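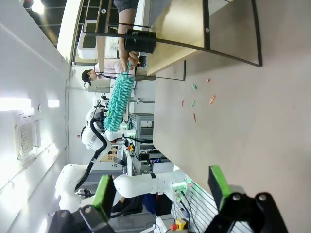

Scraps on the table, duster at the ready. The arm holding the duster is one of ours.

Open day at Jorside, August 2025

I have been to enough open days to know what to pack: a sandwich, a pen of my own and low expectations. The sandwich went early. The rest lasted until we reached the dusting.

Jorside is a long way out, past the garden centre and the place that sells hot tubs, and the signs from the bus stop had been put up by a person who already knew the way. Inside, there was squash, a table of leaflets and a sticker to write your name on. Mine fell off by the second doorway. Our guide was Mārtiņš Strazds, who has the patience of a man used to being asked whether it can do the ironing. (It can't. I asked.)

The job on show was tidying a small shelf and the table it stands on. Two arms, one brush, one duster, a handful of coloured scraps. That is more or less what I do at home before my sister comes round, except that I have never drawn a crowd for it. The team call the set-up Ploler. I asked what it stood for and was told it was the only name everyone disliked equally.

Mārtiņš gave us a short talk first. Picking up a solid block, he said, is something arms like these have been doing for years. Cleaning is harder, as dirt has no handle and never sits in the same place twice. A duster changes shape when you lean on it, and a brush has to press hard enough to shift something without sending it under the radiator. He said all this very seriously and I found myself nodding, as if I had ever given the matter a moment's thought.

Then there was the question of what counts as clean. A man in the front row wanted to know whether the machine could tell a scrap from a mark on the table. Mārtiņš said that was a very good question, and I have worked in offices long enough to know what that means. He did go on to answer it, at some length, and the man in the front row wrote it all down.

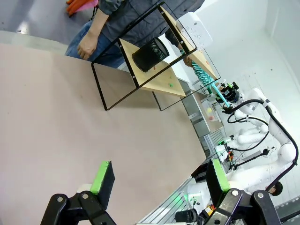 The part I liked best was the bit between turns, when people do the fetching and fussing. For all the talk of machines doing the chores, there is a good deal of human housework involved. Things get put back where they were, or knocked over on purpose, and small bits of rubbish are laid out with real care. I have spent most of my adult life trying to get rubbish off tables, and it was oddly moving to watch grown adults arranging it.

Arūnas Sproģis looks after the hardware and has, through no fault of his own, become a unit of measurement. One Sproģis is the time it takes him to wipe down the shelf by hand, and everything the arms do is scored against it. The best run in July came in at three, meaning three times as long as Arūnas. He took this well. He also told us he had been practising, which struck me as unsporting.

They are planning up to 1000 runs before the set-up moves on to anything bigger. The next stage is called Doltier and involves a bookcase. I asked whether it would have books in it and there was a short silence.

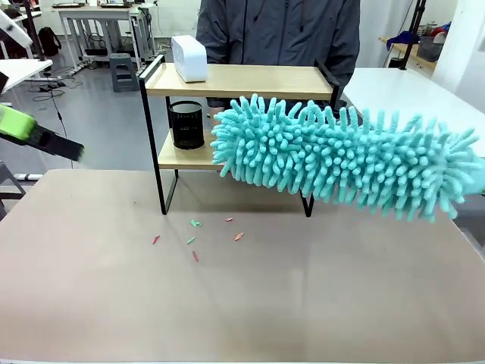

Brush on the left, duster on the right, and a shelf with a pen holder to work round.

A woman next to me said she would take the duster home today and they could keep the rest. It is a handsome duster, to be fair, and I have since looked at a few in the shops. None of them had the same presence.

Questions ran over. A boy of about nine asked what happens if the arms get bored, and Arūnas said they hadn't so far but he'd been close himself. Somebody's father asked about cost and was handed a leaflet, which didn't mention it.

We finished back at the squash, where the biscuits had gone and the crumbs hadn't. A good few of us looked at them, then at Mārtiņš. He fetched a cloth.

If you fancy going next time, sit near the front, write your name sticker in capitals and bring a jumper. The bus back goes from the other side of the road, and the stop has no shelter.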